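Sorting out the parts drawer

I finally got round to the drawer under the bench, the one that has been jamming since October. It had become the place where anything with a wire on it ended up, and I could no longer open it without pushing a hand in first to flatten whatever was sticking up.

The first job was splitting it by type. Solenoids first, as they are the heaviest things in there and they drag everything else along with them. Mine are the small push-pull sort with a metal frame, a spring on the plunger and two black leads going to a white plug. I bought them for the Prurkitz, a marble machine I started and then left for a long time with only its ramps built. They now have an orange bin to themselves. It's a shallow one and the plastic has picked up a few scratches, but shallow is what I want, as I can get at one without tipping the rest out.
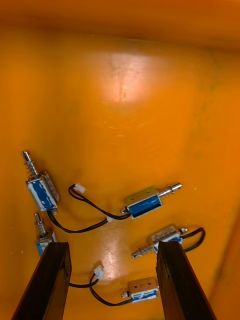 I tried putting them in a bag before and it was a nuisance. The plugs hook round the plungers, and then you pull on one and lift the lot. I may still put a paper tie on each pair of leads, though I've run out of ties and the shop in Gaete only sells them in packs of 30.

Plungers are worth a look while you have them out. I push each one in with a thumb and let it go. If it drags, I wipe it with a dry cloth and try again. I don't oil them. I did that once and the oil collected fluff, and the plunger was worse by the following month than it had been to start with.

The cables took much longer. I put them on the white foam sheet I use for small work, because screws and plugs don't roll on it and I can see what colour everything is. Some of it was easy, such as a green and yellow twisted pair with a white connector on the end. The blue and white wires on the black connector needed more patience. They are twisted together in pairs, and further along they spread out into loops and little kinks. I leave the twists alone and only work on the loose parts, starting from the connector end.

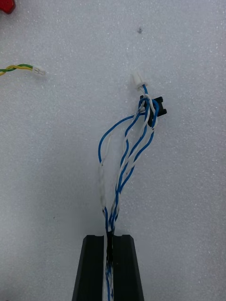 Is it worth keeping old cables with the connectors still on?

I keep them if the connector is sound and the wire is longer than my hand. Fitting new plugs to thin wire is slow work, and a ready-made lead can always be joined to something else. Anything shorter goes in the scrap tin.

Ivana Salinas lent me her label printer, so the next evening is going on labels. I had been using Skenineo as the name for the cable box, after an old project, and that means nothing to anyone else in the house. It will say CABLES, THIN. The drawer itself opens with one hand now. The batteries still need a box of their own.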